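Paavo Halonen
Wednesday, May 27, 2020

Right, gripper thread, because I've been promising one for ages and three of you have started nagging.

For anyone new: Skullix is my hand-held gripper. Two ribbed magenta fingers, a pair of brackets, a camera looking over the top. You hold it, you squeeze, it grabs stuff. One day the same fingers go on an arm. One day!

Had it out on the big desk with a drinks bottle and a mug and whatever else had piled up there. 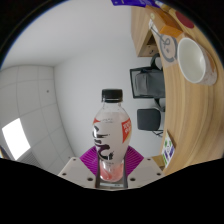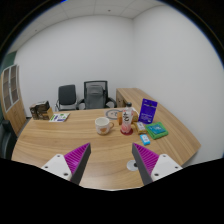 I want to talk about the fingers mostly, as they've eaten my whole spring.

Version one was printed in stiff plastic and it was rubbish. Fine on a box, hopeless on anything round. It just touched in one place and the thing spun away like a bar of soap.

So now they're ribbed and bendy, and when you push on the middle the tip curls in towards you. I still find this stupidly pleasing. I've sat through entire phone calls just poking one.

Bottles are my favourite test. Thin plastic, so squeeze too hard and it crumples, and if you go too gently it slides down through the fingers. Grab low down near the base if you want an easy life. Grab up by the shoulders if you want to learn something about your design (I learned mine was bad).

Mugs are a different headache. The body is too fat to be comfy so you end up going for the handle, and then the weight is all off to one side and it wants to swing. I've got an idea for a little notch in the pad. It might be a terrible idea.

The brackets went through more versions than I'd like to admit. The first set had the holes too close to the edge and cracked along the layers as soon as I did the screws up. If you're printing your own, give the holes more room than looks right and print them lying flat.

Somebody asked about cost. Fingers are pennies in filament if you ignore the failed ones. I'm not ignoring the failed ones, there's a shoebox of them under the bench at Ulley and it's heavy.

Somebody else asked how I count cycles. Tally marks on paper, very high tech. The last pair did 700 squeezes before a rib split near the root. The pair before that managed 104, so I'll take it. Target is 1,000 and then I'm buying myself a cake.

The split always starts in the same spot, on the inside corner where the rib meets the back. I've put a bigger curve in there for the next print. Agyeman reckons it's the filament getting damp and I should dry it first. Could be both. Trying the curve on its own so I know which of us was right.

Camera next. Super wide lens, so everything bends like you're looking through a goldfish bowl, but you get the fingers and most of the room in one go. Straightening it in software is on the list. It has been on the list for a while.

Files: not up yet, sorry! The finger model is still a mess of half-named sketches and I'd be embarrassed. I'll stick it on the Braltden page once the notch is either in or abandoned.

Aiming to have it bolted to an actual arm by August. Feel free to laugh at me in September.

Anyone got a source for grippy rubber sheet that peels off cleanly? The stuff I've got leaves goo on everything. Replies open.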